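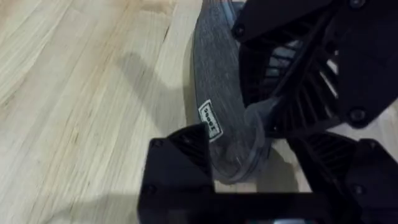

Pale wood and long grain lines on the tabletop, with a dark gray piece and its little white label over it.

Home Projects Kitchen Workroom Archive About
Filed under: Wood & Worktops
10/29/23 by the Fusteo Workroom blog

How I Clean and Oil a Pale Wood Tabletop

I love a light wood top. I also put everything on mine: coffee, glue, damp plant pots, the bottom of a paint can that I swore was clean (it wasn't). So a couple of times a year I give the whole top a proper going-over, and a few of you have asked how I do it without turning the wood orange. It's a pretty easy job! Most of it is waiting for things to dry.

What I use

A soft brush, a plastic scraper, two bowls of warm water, a pile of old cotton rags, a little Skiretti wood soap, some sandpaper (100 grit for bad spots, something finer to finish) and a bottle of Moges clear oil. I buy the oil at the hardware store in Flendale, where it cost me $40 in April for the big bottle, and I've still got more than half of it left. Any clear oil made for wood tops should do fine. Check the label for whether it's okay around food if you'll be cutting or rolling dough on yours.

This is for bare or oiled wood, by the way. If your top has varnish on it, just wash it and leave the sandpaper in the drawer.

Step 1: Clear it and look at it sideways

Take everything off, even the stuff you think you can just slide around. I used to clean around the heavy things and ended up with a darker island in the middle of the top that took me a whole weekend to blend in. Brush off the crumbs and dust, going with the grain, then get your eyes down close to the surface with a window or a lamp on the far side. Sticky patches shine. Scrape those up gently with the plastic scraper, held nice and flat.

While you're down there, work out what's a stain and what's just the wood. Pale boards come with warm brownish streaks and small knots of their own, and you can scrub at those until dinner and they'll still be there. I run a barely damp rag over anything I'm unsure of. If some color comes off on the rag, it's dirt. If it doesn't, and the mark follows the grain, I usually leave it be.
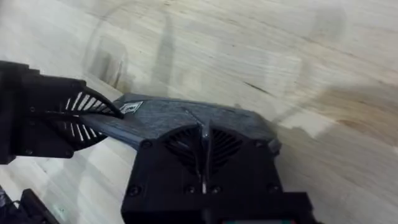 Step 2: Wash it with hardly any water

Put a small squirt of soap in the first bowl and keep the second one plain. Dip a rag, wring it out hard, then wring it again. Go along the boards from one end to the other, rinse the rag, and follow up with the plain water. Don't let puddles sit, especially along the joints, and dry each section as you go with a clean rag.

Then leave it alone overnight. I know, I hate this part too, but oil over damp wood goes on blotchy.

Step 3: Sand the bad spots

Wrap the 100 grit around a flat block and take a few light passes over the stain, always with the grain. Going across it leaves scratches that show up the second the oil hits, and on light wood they look terrible. Feather out past the edge of the mark so you don't dig a little dish, then switch to your finer paper and go over a wider area.

Dark rings may not come out completely. I have one from a plant pot that's been fading for ages and I've gotten kind of fond of it.
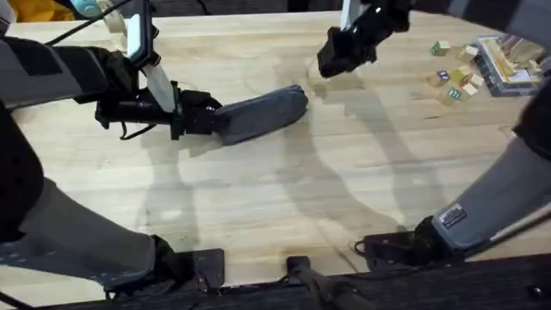
Once I'm happy with the sanding, I vacuum up the dust and wipe it all down with a dry rag. Run your palm over it before you move on. If it feels fuzzy anywhere, the washing has raised the grain, and a quick rub with the fine paper sorts it out.

Step 4: Oil it thin

Test a spot near a corner first, so you know what color you're going to get. Then pour a little oil on a rag (not on the wood!) and rub it in along the boards. Wait 40 minutes, buff off whatever hasn't soaked in, and let it dry for as long as the bottle says. I do 3 thin coats on a thirsty top, but one is plenty for a touch-up.

Lay the used rags out flat outdoors to dry. Oily rags wadded up in a pile can heat up and catch fire, so please don't skip that.

I give mine a couple of days before anything heavy goes back on it, and I keep a cork mat under the plants now.

Older Posts Newer Posts Back to Top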